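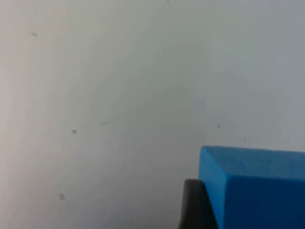
Chathurika Thambiah told us she had the foam blocks out of the carton and into a tower before it crossed her mind that there was a booklet, and that she only went looking for it when the first crumbs of cracker got pressed into a corner. She asked whether we could put the cleaning part nearer the front. We have moved it up, right after the airing steps, so thank you, Chathurika, and welcome to everybody else who has come looking a little late.

SECTION 3: GETTING YOUR BRISTEN FOAM BLOCKS READY FOR PLAY

Set aside an afternoon for this if you can. None of the work is hard, but the foam likes to take its time, and it is much nicer to have the blocks settled before the children get home than to be doing it with an audience.

3.1 Unpacking and airing

1. Open the carton along the taped side and lift out the inner bag. Please use your hands or a pair of round-tipped scissors on the bag, as a box knife goes into foam very easily and you won't feel it happen.

2. Spread the blocks on a clean, flat surface with a little space between them. A big table is fine, and so is a swept floor with a sheet over it.

3. Leave them alone for 60 minutes. Blocks from the bottom of the carton have had the others resting on them, and they may look a bit pinched along the edges at first.

4. Turn each block onto another side and give it a second rest of the same length. If you start in the late morning you'll be finished by lunch, more or less, and you can do your shelf in between.

5. Press each block gently with your palm and let go. It should come back to its shape on its own. A block that stays dented can go in a warm room overnight (not on a radiator!) and be tried again in the morning.

Note: New foam can have a faint smell when the bag is first opened. Crack a window and it will fade.

CAUTION: Keep the inner bag away from babies and small children. Fold it up and throw it out as soon as the blocks are out of it.

3.2 Cleaning

Foam has tiny pores, and crumbs, hair and glitter all find their way into them sooner or later. A little and often is the way to go.

1. Go over each side with a soft, dry brush. An old baby hairbrush does the job beautifully.

2. For sticky spots, stir one drop of mild dish soap into a bowl of lukewarm water. Dip a cloth, wring it out hard, and dab. Rubbing tends to raise little pills on the surface, and they don't go away again.

3. Dab once more with plain water on a clean cloth.

4. Stand the blocks on end to dry, with air on every side, and leave them until they feel dry right into the corners before you stack or store them.

Note: Wipe down the table or play surface too while you have the cloth in your hand. Grit on the table ends up in the foam.

CAUTION: Do not use bleach, rubbing alcohol or spot remover. Do not put the blocks in the washing machine or dryer, even in a laundry bag and even on the gentle setting.

3.3 The first stack

1. Put down a first row of blocks on their widest sides, pushed snugly together.

2. Set the next row so that each block sits across a seam in the row below, the way bricks go in a wall.

3. Keep going up until the tower reaches the shoulder of the shortest child playing. We find that a good place to stop with little ones. Older children will have their own opinions.

Foam is light and grips itself nicely, so a tower will lean quite a way before it comes down, and the coming down is usually the favorite part. Clear mugs and lamps from nearby before you start.

CAUTION: Blocks are for building and are not a step or a seat. Check them for bites and torn corners every week or so, and take a damaged block out of play right away, as loose bits of foam are a choking hazard.

3.4 Putting away

Stand the blocks in the Cendcombe bin or any roomy box with a loose lid. Please don't squash the last few in to make them fit. Alfredo Mercado in our packing room suggests putting the biggest ones in first and letting the small ones fill the gaps, and after trying it our own way for years we have come around to his.

Keep the box out of strong sun, which fades the colors, and well away from heaters and open flame.

Replacement blocks are sold singly under part number 2709. The loose lid for the bin is part 827.

Flarkesex Play Goods, Customer Care, Box 400, Biswas | Please keep this guide for later use | Back to top

Related guides
Bristen Soft Ramp: Set-Up and Care
Cendcombe Storage Bin: Fitting the Lid
Foam Floor Tiles: Trimming and Joining
Ordering Replacement Parts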